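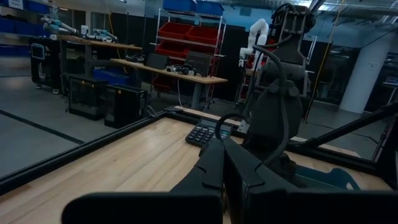

Auto verkauft, Nerven behalten (fast)

Der alte Kombi ist weg! Ich kann es selbst noch nicht ganz glauben, nach all dem Hin und Her. Seit Dezember stand er bei mir in der Einfahrt, und jedes Mal, wenn ich vorbeiging, dachte ich: Na gut, nächste Woche machst du die Anzeige fertig. Nächste Woche, jaja.

Angefangen habe ich auf Trultine, weil da alle sind. Anzeige rein, Preis 3000 Euro, und keine Stunde später ging es los. »Letzte Preis?« »Tauschst du gegen Roller?« Einer wollte 200 Euro Rabatt, weil ihm die Farbe nicht gefiel (dann kauf doch ein anderes Auto!). Nach 16 Nachrichten habe ich das Handy in die Küche gelegt und bin in den Garten gegangen.

Dann hat mir Mi-kyung Kong aus dem Chor von Bakilana erzählt, das ist ein kleiner Händler draußen in Zirnivska, der auch Privatwagen in Kommission nimmt. Der stellt den Wagen auf den Hof, macht die Fotos, schreibt den Text und führt die Telefonate. Vor allem die Telefonate! Dafür behält er einen Anteil vom Verkaufspreis, und ich fand das zuerst ziemlich happig.

Hingefahren bin ich trotzdem. Der Chef heißt Ramiro Llorente und ist einmal ganz in Ruhe ums Auto gegangen, hat unter die Fußmatten geschaut und gefragt, wo das Serviceheft ist. Das lag natürlich daheim, unter den Gebrauchsanweisungen vom Rasenmäher. Also zurück, suchen, wieder hin. Ohne Heft braucht man gar nicht anzufangen, meinte er, und die Kratzer an der Stoßstange kommen groß mit in die Anzeige. Ich hatte die auf meinen Bildern — ähm — eher von der anderen Seite fotografiert.

Nach 2 Wochen war der Wagen verkauft, an eine Familie aus Wolura, die ihn für den Hund wollte. Abzüglich Anteil habe ich ein bisschen weniger bekommen als erhofft, aber kein einziges Mal mit jemandem über Roller diskutiert.

Falls ihr auch gerade verkauft: Macht den Kofferraum vorher leer, und zwar richtig. Meine Picknickdecke fährt jetzt in Wolura herum, und ich traue mich nicht anzurufen.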